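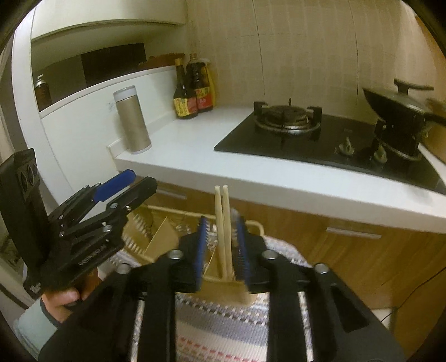
# Storage of Chopsticks and Small Utensils in a Divided Basket

Module project, second year, Household and Product Studies
Supervisor: Hermine Bühler

## 1. Background

The shared kitchen at Trivstead has one drawer for metal cutlery and no fixed place for chopsticks. Before the project they were kept in a tall mug by the hob, in the drawer under the spoons, or on the draining board. Pairs became separated and damp sticks were put away with dry ones. Residents had raised both points at the house meeting in February.

The task was to find a storage arrangement that keeps pairs together, lets water drain and can be used with one hand free. The limit on spending was set by the house, so only items already in the kitchen or available from the Clindbridge shop were considered.

## 2. Materials

**Basket.** Yellow-beige plastic, with a rounded rim and slotted sides. Beige dividers split the inside into sections. The internal length, measured along the base, is 300 mm.

**Chopsticks.** Pale wooden, with rounded ends. All were uncoated as far as could be judged by touch. Lacquered sticks were left out, as they dry differently.

**Scale.** A Uzor kitchen scale with a capacity of 3000 g, used for the drying test.

**Cloth.** A light cloth under the basket to take up drips.

## 3. Method

### 3.1 Layout

Three layouts were compared:

1. Sticks lying flat, parallel to the long side, all in one section.
2. Sticks lying flat, with the dividers used to keep sticks of similar length together.
3. Sticks standing against a divider, rounded ends up.

Small items such as teaspoons and bag clips went in the remaining sections. Each layout was left in place for 9 days. Residents were told where the basket was but were given no instructions on how to fill it. A note sheet was taped inside the cupboard door for comments.

### 3.2 Drying

The sticks were washed, shaken once over the sink and weighed as a bundle. They were then placed in the basket and weighed again at intervals through the evening, until two readings in a row were the same. The window was kept closed and the hob was off. The test was done once per layout.

### 3.3 Retrieval

A resident was asked to take out a matching pair while holding a bowl in the other hand. A pair was accepted as matching if the two ends were level when the sticks were held upright, side by side. Longer or warped sticks show up at once in this position, and it was used as the check throughout.

## 4. Results

Layout 1 was the easiest to fill and the worst to use. Sticks rolled under one another and the teaspoons moved across into the same section.

Layout 2 kept the lengths apart for most of the period. Retrieval was quick provided that the sticks had been put back in the right section. Two comments on the sheet asked for a label.

Layout 3 dried fastest. The sticks tended to lean and slide when the basket was moved, and with few sticks in the section they fell flat. One resident wrote that the basket was "fine until you need the counter".

The Skuretmont utensil pot listed in the proposal was not tested. It arrived with a crack in the base and was returned to the shop (order 2525, refund received).

## 5. Discussion

The dividers matter more than the direction of the sticks. In layouts 2 and 3 most complaints concerned the small items in the next section, mainly bag clips catching in the slots. These have since been moved to a jar.

The drying results should be read with care. The scale reads in whole grams and the bundle is light, so the last part of each drying curve is a flat line with one or two steps in it. A longer test with more sticks would give a better figure - or a finer scale, if one can be borrowed from the food laboratory.

Room temperature was not recorded during the first test. This was an oversight, and the first curve is therefore left out of the appendix.

## 6. Recommendation

Use layout 2 for storage, with a label on each section. After washing, stand the sticks up as in layout 3 until dry, then lay them flat. Keep the basket on a cloth, and change the cloth when the tea towels are changed.

## Appendix A: Note sheet comments, as written

- "long ones at the back please"
- "whose are the short ones"
- "clips get stuck"
- "label?"
- "can we label the bits"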